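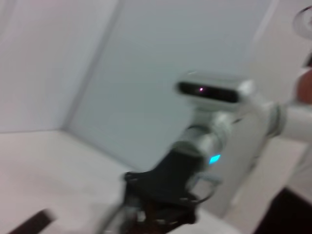
The second arm in a wrist camera picture from our two-arm table. The camera module sits above the silver wrist joint, with the black gripper under it.

How to find out why two arms came too close

On our Morkex table we had a stop fault in April. The left arm reported a collision, but we found no mark on either gripper. It took us 5 days to find the reason, so I write down the steps in the order I would do them now.

Before you begin: press the emergency stop and keep hands away from both arms until the drives are off. A light on the wrist or on the camera does not tell you that an arm is safe to touch.

1. Save the log first. In Trustska it is deleted at the next start. Our fault had the code 328.

2. Open the wrist camera pictures from just before the stop. If they are blurred like the one at the top, do not measure distances from them. Use them only to see which parts were near each other.

3. Compare the clocks of the two controllers. Ours had a difference of 50 milliseconds, and each arm was planning with an old position of the other.

4. Set both controllers to the same time source and restart them.

5. Check the cables and brackets by hand, with the power off. The planner does not know about them unless you add them to the model.

6. Run the same movement again at up to 20 per cent speed. One person stays at the stop button and does nothing else.

If the fault comes back, do not make the collision limit higher. We tried this at Grundden and lost a gripper finger.

Last changed: Fri 8 May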